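Chapter 4

The Worktop and Its Tenants

In this chapter
What a worktop is for, and what ends up on it
Landing space, working space and parking space
Trays, boards and boxes as borders
Exercise 4.1: The Friday survey

Every kitchen plan has a worktop on it, drawn as a clean rectangle. The rectangle is then built, paid for and wiped down once, and by teatime somebody has put a kettle on it. From then on the worktop shown on the plan and the worktop in the room have very little to do with each other.

Chapter 3 dealt with cupboards, where things go to be forgotten. We turn now to flat surfaces, where things go because they are going somewhere else in a minute. The minute can last for years. A household in Bredel that kept a diary for us recorded the same jar of mustard beside the same bread bin on 19 mornings running, and at no point did anyone in the house like mustard.

4.1 Three kinds of space

Landing space is where a thing is put down when it comes out of the oven, the fridge or a shopping bag. It needs to be empty, so it is the first to be filled.

Working space is where chopping, rolling and spreading are done. Most cooks need less of it than they claim. A board and an elbow's width on either side will see to nearly all weekday meals, provided the elbows are not already in the butter dish.

Parking space is everything else. The kettle is parked, and so is any bowl of something to pick at. Parked things are used often enough that putting them away feels silly, and the trouble begins when this reasoning is applied to the fondue set.

The old Alura handbook for school kitchens gave a figure for each kind of space and expected them to add up to the length of the worktop. In the kitchens we have measured they always add up to more. The extra is found by standing things on top of other things.

4.2 Borders

A bare surface invites spreading. Put a tray on it and people will, on the whole, keep small items inside the rim, though there is no law that says they must. A chopping board works in much the same way: it has no rim, but few people will stand a cup on it while someone is holding a knife. An open box is the strongest border of the lot and the worst for finding a teaspoon in.

On a crowded table, then, it is worth looking at the borders before the objects. The pink tray and the pale wooden board claim their patches of the dark top, while the white kettle is simply parked.

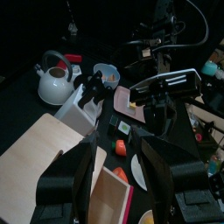
Exercise 4.1: The Friday survey

You will need a pencil, a tape measure and a kitchen whose owner is patient. Allow 20 minutes.

1. Draw the worktop or table from above. Leave out the objects for now, however much they protest.
2. Mark the landing, working and parking space in three different shadings.
3. Add every tray, board and box, and note what each one is keeping in.
4. Repeat on Friday evening, after a meal and before the washing-up, and compare the two drawings.

Keep both sheets. They will be needed for the section on shelves in Chapter 5.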